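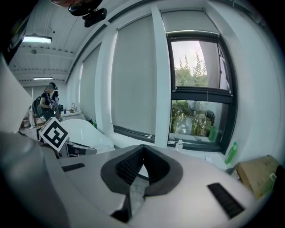 Roller blinds creeping down overnight, and dull patches on a marble floor
Nestbridge Community Help > Windows and Floors

Posted by Chu
Second-floor room, white walls, gray roller blinds between square white pillars, polished marble floor. Two problems.

First, the blind nearest the entrance will not hold its position. I set it partway at 6 p.m. and by morning it has dropped. It is a Geston chain-operated unit, 38 mm tube, fabric width 2,091 mm. The others are the same model and hold where I leave them. I have already swapped the chain with one from a good blind and the fault stayed put.

Second, the floor has dull patches along the windows. They do not wipe off with a damp microfiber pad. The previous cleaning crew used a bathroom descaler on the glass and I suspect drips.
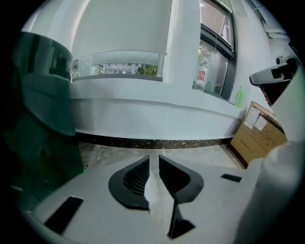

The curved counter stands close to the blinds, so ladder access is limited on that side. I would like to do the work from a step stool if possible. The blinds went up in July and the paperwork is missing.

Posted by Skunindale
Start with the blind. If the chain is good, the clutch is the likely fault. The wrap spring inside it grips a fixed hub, and when the spring wears or picks up oil it slips under load. Do not lubricate it.

1. Roll the fabric all the way up and tape it to the tube.
2. Retract the idle-end pin and lower that end first.
3. Slide the tube off the control end. Keep it level.
4. Pull the clutch out of the tube. Look for white dust or an oily film on the hub.
5. Replace the clutch as a unit. Match the tube diameter and the bracket pattern. Springs are not sold separately.

A blind of that width needs two people. Check the brackets with a level while the tube is out. I had one that was out by 5 mm over the span and it ate two clutches.

For the floor: descaler is acid, and acid etches marble. An etch is damage to the surface, so no cleaner will remove it. Test one patch before you commit to the whole strip.

1. Wash with pH-neutral stone soap and let it dry.
2. Mask the marble baseboard, if you have one.
3. Work marble polishing powder with a little water and a white pad at low speed, no more than 176 rpm.
4. Pick up the slurry before it dries, then rinse. 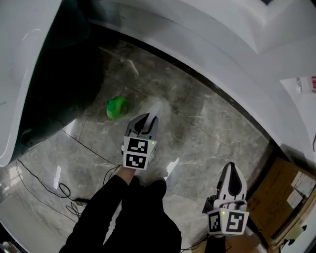

5. Check the result at a low angle against the window light. If the patch still shows, hone at 500 grit and work back up through the finer grits before polishing again.

Posted by geston514
Same thing on mine. New clutch fixed it. Don't know about floors.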